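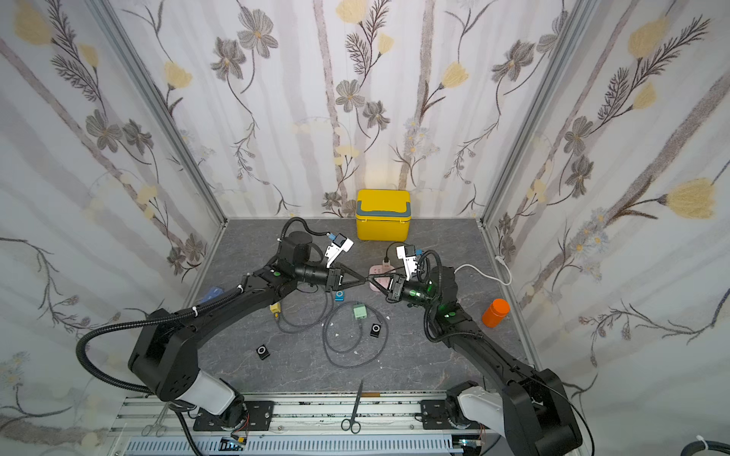

Both arms down on the pink power strip, cables everywhere, cooler at the back.

5 min read

Search this blog Type and hit enter

12 Aug 2023

Quick one today, I have to be out the door by noon. A few of you asked for the Jilomell writeup so you get it in whatever state it's in.

What it is: two arm kit, comes on a rail, grippers included, camera mounts on the wrists. Sold through Trevaskis. I paid 2,000 for mine as an open-box return, no discount from anyone, no freebies. Ordered in May. Took 11 days to show up, one box more beat up than the other, everything inside OK.

Setup. Manual is thin. Bolting the mounts to the rail is easy, do that first. Cable routing not so easy. The sleeve on each arm wants to loop out to the side and if you leave it too short the wrist pulls up before it gets where it's going. I redid the left one twice. Leave slack. More than that. The manual shows it tight and the manual is wrong.

Software is called Prolivow and I have mixed feelings. Install was painless, calibration too, you move each joint by hand and click next. But it forgets the speed setting every time you close it. Every time! Wrote to support, Ieuan Ruddock there answered the same day and said it's a known thing and a fix is coming. Fine. Nice guy. Still waiting.

So, the job I care about is plugs. Pick up a plug, line it up with the socket, push. Any kid can do it and it's a horrible task for a robot. Cables are the worst part, they bend where they like, they drag the plug around after you let go, and a gray cable next to another gray cable is a good way to grab the wrong one.

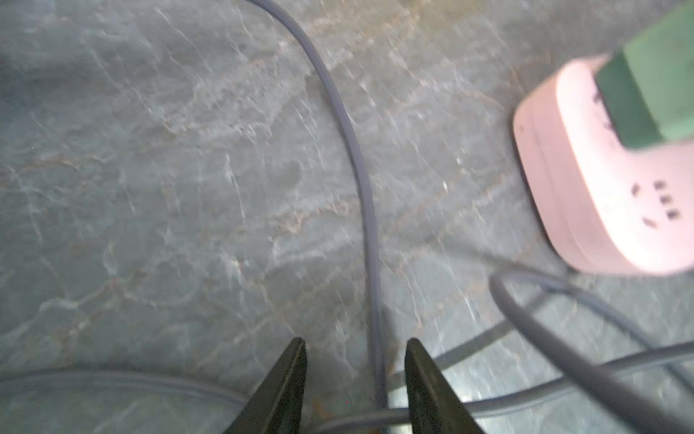
The pointed fingers are good for thin stuff. Cable lying flat on a hard floor, they get under it most of the time. For a big square plug I'm less sold, not much surface touching, so it twists when you push. I've seen people stick rubber tape on the tips and I'll probly try that next. The wrist cameras are decent if you go slow. Go fast and you get smear, and then you're guessing where the tips are.

Two arms really does help here. One holds the strip, the other does the pushing. With a single arm the strip just slides away from you, I fought with that for months on my old Dronurico and ended up clamping everything down. The Jilomell arms don't bump each other as much as I expected but the software won't stop you if they're about to, so keep a hand near the off switch.

Noise, fine. Heat, the shoulder joints get warm after a long session, not scary. Warranty is 14 months, odd number, whatever.

Would I buy it again. At what I paid, yes. At full price I'd want the speed thing fixed and a second set of fingers in the box. If your doing only pick and place with blocks and cups, get something cheaper, you won't notice the diffrence.

Rubber tape results when I have them.

3 comments

Berwyn Pumphrey
Which tape? I tried the foam kind on mine and it peeled off in an afternoon. Heat shrink tubing held up better but you lose the point.

gantry_mike
Does Prolivow run on an older laptop or do I need to spend more money

Lorna T.
Same problem with the short sleeve, thought I had a bad motor!! Going to redo it tonight, thank you.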